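Tool Kit Lending: What Comes Back and What Doesn't

The tool library at the Closgate hall has been lending out small household kits since May, and the kits are by far the most borrowed thing on the shelves. People take one home for a weekend to hang shelves, open up a stuck drawer or put together a bed, then bring it back to the desk. The loan is free to anyone on the newsletter list. We have now passed 100 loans, and Urmila Sisodia, who keeps the loan book, asked for some space this month to go over how the kits are packed.

The trouble is small but steady. Most kits come back complete, but a good number come back with the pieces in the wrong places. A screwdriver gets pushed into the slot meant for something longer, the lid is forced down over it, and the hinge takes the strain. Three boxes have had to be retired with cracked hinges. The tools in them were fine and have been moved to the spares drawer, where they are waiting for new cases.

The molded compartments are there to help. Each recess is cut to the outline of one tool, and if a tool has to be pressed hard to go in, it is in the wrong recess. Start with the lid, with the box open flat on a table. Fill the tray afterward, and leave the smallest pieces for last. Close the box slowly. If it does not shut with light pressure, open it again and look for the piece that is standing up.

Bhupendra Bhatt checks the returns and has a few requests of his own. Wipe the tools with a dry cloth before they go in, especially after plaster work. Retract the blade on the utility knife every time, even between two cuts. Do not put used blades back in the kit. Wrap them in tape and hand them over at the desk, and he will dispose of them. Tape measures should be let back in by hand, as the hook at the end bends when it is allowed to snap.

Screwdriver bits are the items we lose most. They are easy to leave in a drill chuck or on a windowsill, and the next borrower finds out only when the one they need is missing. Bits have their own case with a clear lid, so a quick look before you leave home is enough. We replaced 41 bits over the summer and would like that number to go down. If you find one at home weeks later, bring it in anyway. There is no charge and you do not need to fill out a form.

It helps to pack on a covered surface. A cloth keeps small pieces from rolling and protects the table, and a shallow basket or dish will hold anything you have not found a place for yet.

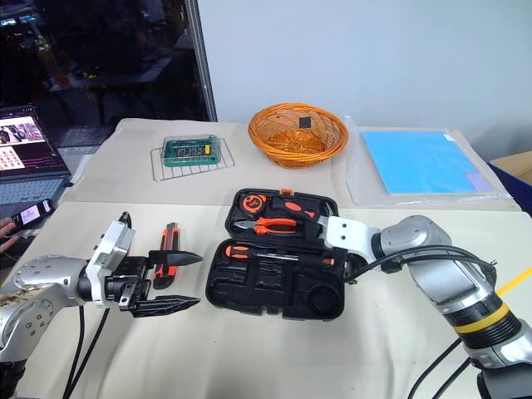 What should I do if a recess is empty and I don't know which tool belongs in it?

Leave it empty and tell the desk when you return the kit. The loan book has a list for each box, and we can check it against what came back. Please do not fill the space with a tool of your own.

Some changes for the winter. Kits can now be kept for up to 3 nights, one more than before. Savita Yadav will be at the desk in the mornings and Bhupendra in the afternoons. Santino Garrido is printing a packing card for the inside of each lid, with the outline of every tool and its name in English and Spanish. The first cards will go into the boxes with the highest numbers and work down from there, so if your kit does not have one yet, ask for a loose copy.

We are also short on cases. If you have an empty toolbox at home with a working latch and a handle that holds, we can use it, whatever the color. Molded inserts are welcome but not required, as Pushpa Maurya has offered to cut foam for plain boxes. Please do not leave donations outside the hall overnight. Bring them in during desk hours and put them on the cart by the door.

Loan requests for December should be made at the desk or by leaving a note in the box marked Tools.

Recent items

Ladder loans: new sign-out sheet
Sandhu Lane footpath reopens
Una reading group moves to the small room
Tirkness bus times for winter
Paint swap: what we can and cannot take
Thank you for 300 jars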